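Posts by Dušan Vukadinović

1/
Some people asked what changed at Blackwood after we brought automation into the turnover work. I've been on the housekeeping side there for 11 years, the last part of it as shift lead. Writing this down in pieces during my break.

2/
Quick background. Blackwood rents furnished rooms to people on short work contracts. We have 748 beds across the Tundside buildings. Every time somebody moves out, the room gets stripped, wiped, swept, made up and checked. That was all by hand until last August.

3/
First thing that came in was the scheduling software, Tutaro. It reads the move-out list and builds everyone's route for the day. Before that I did it on paper at 5:30 in the morning. I don't miss that part.

4/
What I do miss is being able to swap two rooms without asking a program. If Marta's knee is bad I want to give her the ground floor. Tutaro lets me do it now, but it took four months of emails to get that button.

5/
Then the machines. Floor units for the hallways first, and those are fine. They go out at night and come back to the charger. They can't do stairs, so one of us carries them between floors. That job wasn't on anybody's sheet for the first few weeks and it still took 20 minutes a night.

6/
Inside the rooms is harder. A hallway is a hallway. A room has a table, a bed right up against it, cords on the floor, legs and crossbars to get around. People who have never cleaned one think the bed is the hard part. For a machine it's the floor under everything else.
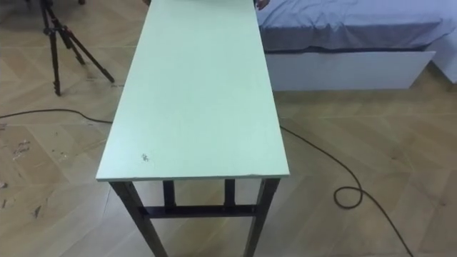 7/
Crumbs on a herringbone floor are a good test. The seams run in two directions and the small pale bits blend in with light planks. I can find them by crouching down and looking toward the window. A floor unit needs a clear path to get there, and a black cable lying across the boards is enough to send it back the way it came.

8/
So the order of work changed. We used to do beds, then surfaces, then floor. Now the first person in picks up cords and moves anything with legs, the unit runs, and we do the bed after. It means bending over at the start of the room instead of the end. Sounds small. Over a full shift you feel it.

9/
Tabletops are still ours. One cloth, long strokes, far end to near end, then check the corners with your fingers. Undemberg, the company that sells the floor units, says they're working on wiping. I'll look at it when it's in a building.

10/
The pay question, because it always comes up. No one on my shift lost a job. Two people retired and were not replaced, so the team is smaller. The hourly rate went up a little for those of us trained on the units. I would have liked that in writing before the training and not after.

11/
New people learn differently now. I used to walk a new hire through a room three or four times. Now they get a tablet with steps on it and they follow the steps. They're quick, but they don't look under the table unless the tablet says to. I asked for that step to be added. It's in there now, after "clear cords."

12/
Something that got better: backs. Mopping the long corridors was the worst part of the job and the units took it. I'd fight anyone who tried to give it back to us.

13/
Something that got worse: talking. We used to work in pairs and you'd hear all the news by noon. Tutaro sends us out one at a time because it's faster on paper. I've asked for pairs on the big move-out days. Still waiting — the answer was "next release."

14/
We passed 1,000 rooms turned over the new way this month. Management sent cake. The cake was good.

15/
If your building is about to do this, ask who carries the machine up the stairs and get it on the schedule. Then ask who can change a route, and whether that person is on site at six in the morning. Back on shift now, I'll answer replies tonight.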